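Help Centre > Sorting and Tidying > Getting started

Setting up your Femano sorting table

Thank you for choosing the Femano set. This section takes you from a bare table to one that's ready for its first sort, and you should allow yourself an unhurried hour for it, or 60 minutes if you are the sort of person who sets a kitchen timer. Once you've done it the first time, putting everything back after a clear-out takes no time at all. Please read through to the end before you peel any tape, as one or two of the later steps are much easier if you know they're coming.

The idea is a very simple one. You mark out a table top with tape so that each area has a job, you stand a bin at one side, and then you work through whatever has piled up (the toy box, the drawer of odds and ends, the bag of things from the loft) a handful at a time. It suits a family table, a classroom or a craft room equally well.

What you will need

A flat table with a plain top, at least 600 mm deep. A little deeper is nicer, particularly if two people will be sorting side by side.
A roll of painter's tape in a colour that shows up well against the table.
One plastic bin from the set.
A soft cloth, slightly damp, and a dry one.
A tape measure and a pair of scissors.

Note: The Derklow bin measures 570 mm along its longer side, so do check it against your table before you begin. The Mirkum bin is the smaller of the two and will go on most tables without any fuss.

Preparing the table

1. Clear everything off the table, including the things you think you'll work around. You won't want to, but do it anyway.

2. Wipe the surface with the damp cloth, then go over it with the dry one. Leave it for a few minutes while you put the kettle on. Tape laid on a damp table lifts at the ends, and you'll be pressing it down again all afternoon.

3. Try a short piece of tape somewhere out of the way, perhaps near a back corner, and peel it off again after ten minutes or so. If it leaves a mark, or brings up any of the finish, stop and choose a gentler tape.

Caution: Don't use parcel tape, carpet tape or anything sold for outdoor work. Take special care with waxed, oiled or freshly painted tables, and if the table was painted within the last month, please wait.

Laying the tape

4. Decide which side the bin will stand on. Most right-handed people like it on the right, and the steps that follow are written that way round. If you're left-handed, simply swap them over.

5. Lay the first strip from front to back, a little to the left of the middle. Stick down the far end, pull the roll gently towards you, and let the tape settle before you smooth it with your thumb. It doesn't matter at all if it wanders slightly. A crooked line sorts just as well as a straight one, and you'll stop noticing it once there are things on the table.

6. Lay the second strip across the first, well towards the back, starting from the left-hand side and finishing where the side of the bin will be. Keeping it towards the back gives you a generous space in front, and that is where most of your sorting will happen.

7. Press the crossing down firmly, as the tape is double there and likes to hold a little air. Run a fingernail along both edges of the upper strip.

Placing the bin

8. Stand the bin on the right, with its wall up against the end of the cross strip and its long side running from the back of the table towards you. Push down lightly on each corner in turn. If it rocks, look underneath for a crumb or a stray curl of tape.

9. Look over the whole table before you put anything on it. With one vertical strip, one strip across and the bin along the right, you should have a layout much like this one, with blue tape on a grey-green top and a pink bin.
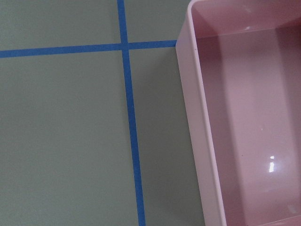
10. Give each area its job. We suggest the large front left area for the unsorted pile, the back left for things to keep, and the narrower area at the back, next to the bin, for anything that needs mending or a second opinion. The front area beside the bin is best kept for the handful you're looking at now. The bin itself takes whatever is leaving the room.

Note: If children are helping, let them choose the jobs. A small paper label in each area is a great help to begin with — write on paper and tape it down lightly, and keep pens well away from the table itself.

Your first sort

11. Start with a small pile. A single drawer is plenty, and you'll learn more from it than from tipping out a whole cupboard and losing heart halfway.

12. Take a handful into the front area by the bin, decide on each piece, and move it along. Try not to go back to the keep area once something has landed there.

13. Empty the bin before it's full. A heaped bin sheds things back on to the table, and it's a weary business sorting the same button twice.

Caution: Don't put glass, blades, batteries or anything hot in the bin. Keep small pieces away from very young children, and don't leave them alone at the table while a sort is under way.

Looking after the layout

The tape can stay down for a week or two on most surfaces, though a table in strong August sun would rather you lifted it sooner. Peel slowly, from one end, folding the tape back low over itself. Take up the cross strip first and the long one after it, so the crossing comes apart cleanly. Any stickiness left behind should come away with warm water and a drop of washing-up liquid.

Wash the bin by hand and dry it before you put it away. Please don't leave it against a radiator.

Shona Hepburn looks after letters about this guide, and she's always glad to hear how you have arranged your own table. If your bin has arrived damaged, write to her before you start taping, and keep the box until you've had a reply.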